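**Skoso** is a cold blended drink made from cooked sweet corn, tamarind and coconut milk. It comes from the river town of Kumimora, where it is sold at market stalls and made at home during the hot months.
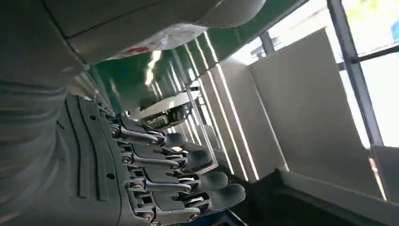

The drink is thick and pale yellow, with a sour edge from the tamarind and a little heat from fresh ginger. It is served over ice or chilled in the jar. Many people outside the town find the mix of corn and tamarind odd on paper, and the taste is closer to a tart milkshake than to a soup.

## Preparation

Corn is boiled until soft, cut from the cob and left to cool in its own cooking water. The kernels are blended with coconut milk, tamarind pulp, grated ginger and palm sugar, then pressed through a cloth or a fine strainer. Some cooks skip the straining and serve the drink with a spoon. A pinch of salt goes in last.

The mixture rests in the refrigerator for 12 hours in the older method. Most home cooks now drink it the same day, though the flavor is sharper and the froth settles faster. It separates on standing and is stirred again before pouring.

## Variations

*Ollivar skoso* replaces the coconut milk with plain yogurt and uses lime in place of half the tamarind. It is thinner and is usually drunk with breakfast.

*Black skoso* is made with roasted corn – the kernels are charred over coals before blending – and has a smoky, slightly bitter taste. It is not sweetened.

A bottled version was produced by the Olaniyan dairy for nine years. It contained less corn than the homemade drink and was sold in small glass bottles. A standard bottle held 163 calories.

## Serving

Skoso is traditionally poured into short clay cups and topped with crushed peanuts or toasted coconut. Fried plantain and salted crackers are common side dishes. At the Kumimora corn fair in August, 42 stalls are licensed to sell it, and each keeps its own ratio of corn to tamarind.

## See also

- Corn drinks
- Tamarind
- Coconut milk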